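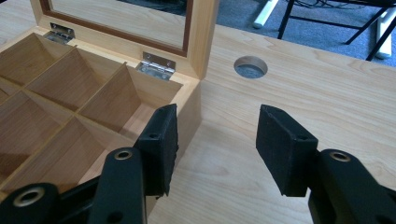 Can a machine do the household chores yet? A few of them, slowly, and with a person close by to finish the job.

By Fuad Tefera
October

I get asked this question more than any other, usually by people with a sink full of dishes, and I always feel a little sorry giving my answer. We have all been promised a helper for such a long time. My mother was promised one. She had a magazine clipping about it taped inside a cupboard door, and when we sold her house in Prirkilville the clipping was still there, gone the color of weak coffee.

I'm fonder of these machines than most of my friends are, so please take this as coming from a well-wisher. When I think about what they can and can't do, I don't start with the big jobs, like making dinner or changing a bed with a dog on it. I start with a lid. Take a wooden box with a glass top on hinges, the kind with little compartments inside, and ask for it to be opened, something put in, and closed again. You and I would do that while talking on the phone. Our fingers find the edge, they feel how stiff the hinge is, and they slow down near the end so the glass doesn't bang. I couldn't write down how I do it if you gave me all Monday.

A machine has to get every bit of that from somewhere. It can learn a great deal from examples, and I've seen some lovely work, but a small change can still throw it off. Turn the box a little, put it under a brighter lamp, swap it for one with a tighter lid, and the smooth motion from the morning gets hesitant (or worse, doesn't get hesitant when it should).
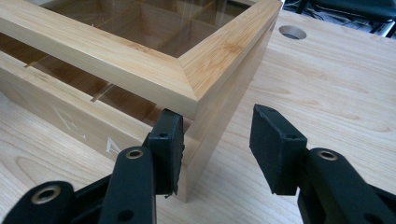 A reader in Troston wrote to me that I was being too hard on them, and that her grandson took 50 tries to learn to close his lunch box and everyone clapped. I laughed, and I've thought about her letter quite a bit. She has a point! We are patient with children because we know where the trying leads. I only wish the sales brochures had the same patience, and would show us the tries.

Shop floors are further along, and I'm glad to say so. At Hailu, a small packing firm I visited in the spring, one arm puts finished boxes into cartons for most of the shift, and the crew seemed pleased to be rid of the job. But the boxes arrive the same way up every time, the light never changes, and somebody spent about 72 hours getting the station right before it ran alone. My kitchen counter has never been the same way up two days in a row. 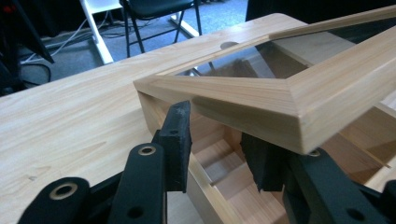 A glass-lidded wooden box on the table, with the gripper's jaws at its near corner.

So I'd tell you to buy the dishwasher, enjoy the robot vacuum if you have one, and keep your hands for the lids and the laundry a while longer. I do think the helper is coming. I expect it to be slow and a bit clumsy at first, and I plan to be nice to it.

Comments

marla_k: My vacuum still eats the same sock every week. Nice to it is asking a lot.

Old Fitter: Agree on the shop floor. The arm is the easy part, it's getting the parts to show up straight that costs you.

D. in Clater: I would pay good money for something that only matched food containers to their lids. Nothing else.

Related

What the Night Shift Thinks of the New Arm
In Praise of the Plain Old Dishwasher
Folding Towels Is Harder Than It Looks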